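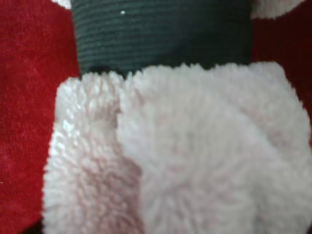
Got to Brillow just before ten, parking lot by the loading docks already full, ended up on the grass across the road. Notes typed up the same night, so excuse the state of them.

Urnari is the towel place. Terry mostly, some fleece, a little robe work in winter. They open up one day in August and the rest of the year you get the outlet store and that's it. Entry $2, goes toward the coffee. Take the coffee. It was good.

## Weaving side

Loud. Ear plugs in a bowl at the door, wear them. You walk down a yellow painted lane and can't step off it. Terry has two sets of lengthwise threads, one tight for the ground and one slack for the loops, and the slack one gets pushed up as the cloth is beaten in. I have read this before and never got it until I stood there and watched the loops come up. Could have stayed an hour. Got moved along after ten minutes, next group waiting.

They run 400 gram cloth for everyday bath towels, and a 200 gram one for gym and travel. Passed samples around. The light one feels like nothing dry, but the guide swore it dries you fine and hangs dry by lunch. Didn't get to test that, obviously.

Fleece is in the next building over, bought in as cloth and finished there. Curly kind and brushed kind. Same stuff to start with, one gets run past the wire rollers and the other doesn't. I ran my hand over both for far too long. Lint all over my black pants – wear something pale if you go.

## Folding room

My favorite part and the shortest on the map. Low ceiling, quiet after the looms, everything done on red because white shows up against it and you can see a crooked fold right away. Good trick, I'm going to put a red blanket on the bed at home and try it.
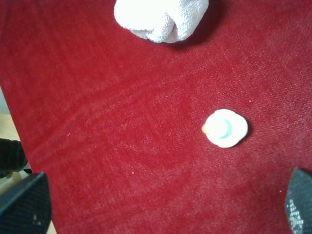 Kids' corner was in the same room and had the bath sets, a duck with each one. A small boy ahead of us wanted the duck and not the towel and there was a bit of a scene over it. The sets are sold under the Ovness name, which I did not know was Urnari. Same cloth, different label, a few dollars more. Make of that what you will.

The fold they teach goes like this, from memory:

- Lay it flat, give it one shake first
- Long sides in to the middle, edges touching, not overlaping
- In half again
- Roll or fold from the short end, firm but don't squash it
- Band goes on last

Mine came out fat at one end. Everybody's does the first time, I was told, which was kind. Second go better. The band is what makes it, without it the whole thing relaxes and you have a lump. Too tight and you get a waist in the middle with both halves puffing out, which I sort of like the look of but it isn't what they ship. 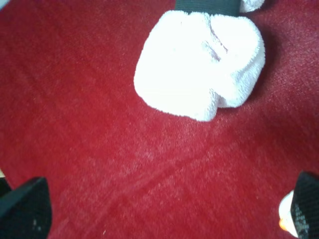 *Photo: Urnari open house, Brillow*

Asked about keeping white towels white, since there was red everywhere. Wash them alone. No softener, it coats the loops and they quit soaking anything up. Hot wash now and then, shake before drying, don't iron. Someone behind me asked about bleach and got a long answer about weakened cotton that I only caught half of. Short version, go easy.

Snagged loop – cut it, don't pull. A cut loop stays put because the ground cloth holds the rest. A pulled one takes its nieghbors with it. Worth the $2 right there.

## Mofokeng hall

Across the yard, the old dye house, now the Mofokeng hall, used for talks and the lunch. Lunch was soup and rolls, line out the door by noon. Go at 11:30. The wall has a display of old border patterns, stripes and Greek keys and one with sailboats, and the cards next to them are tiny and hung at knee height. Took me a while. The sailboats one was a motel order, never picked up, so the mill sold it off in town and apparently half of Brillow still has one.

Talk on cotton grades was running when I got in. Chairs all taken, stood at the back, left early. Sorry, I was hungry.

After lunch back to the folding room for another look. Less crowded. More towels banded up by then, hang loops left sticking out. I asked if that was on purpose and got a shrug.
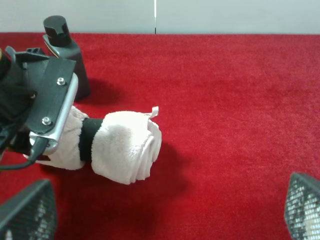
*Rolled white towel with a dark band around the middle.*

Outlet store last. Seconds bin is by the far wall, dig down, the bath sheets are at the bottom. Most of the flaws are a skipped loop or a wavy hem, can't see them once it's on a rack. Came away with bath towels, hand towels and a throw in the curly fleece, $55 for the lot. Cards fine, though the machine was slow and the line was not happy.

Things I'd do different: park on the grass right away, fleece building first while it's quiet, bring a bag. They ran out of bags before 2. Restrooms are behind the hall, not where the map puts them. Back gate shuts at four.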